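Griston opens hoof care and milking school for small goat herds in Casport

Up to 20 new goat keepers can join each course, starting in October
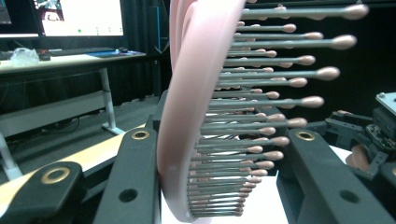 CASPORT – Griston is opening a hands-on school for people who keep dairy goats on a small scale, and the first course starts in October at the Szulc barn on the edge of Casport. We have wanted to do this for years, and we are thrilled that it is finally happening!

The course runs for 4 weeks, with one evening session each week from 6 p.m. to 8:30 p.m. The first two evenings are all about feet. Students will learn to hold a goat calmly on a stand, clean out the hoof, trim the wall level with the sole and spot the early signs of hoof rot. Overgrown feet are the problem we hear about most from new keepers, and a regular trim makes a huge difference to how a goat walks and grazes.

The third evening moves on to hand milking: washing the udder, checking the first squirts in a strip cup, milking out fully, and straining and chilling the milk right away. On the last evening we cover winter feeding, from judging hay by smell and leaf to keeping loose minerals out where the herd can reach them. There will be plenty of time for questions (bring lots of them), and everyone takes home a printed trimming chart.

The barn is home to a friendly mixed herd of Nubians, Alpines and a few very patient Saanens. Each student works with the same doe all the way through the course, so the two get used to each other. Beginners are welcome, and so are people who have kept goats for a while and want to brush up on the basics.

Skevivport, our free online herd diary, will be open to every student too. It keeps track of trims, kidding dates, worming and milk weights, and it already holds records for 1,000 goats. Keepers who would like to use a paper diary can ask for one at the first session.

Wear rubber boots and clothes you don't mind getting dirty. Please scrub your boots before you come, and leave your own goats at home so that no sickness passes between herds. Hoof trimmers and gloves are provided.

Places can be booked at the Griston office in Casport. A second course is planned for spring, with extra time for kidding and raising young stock.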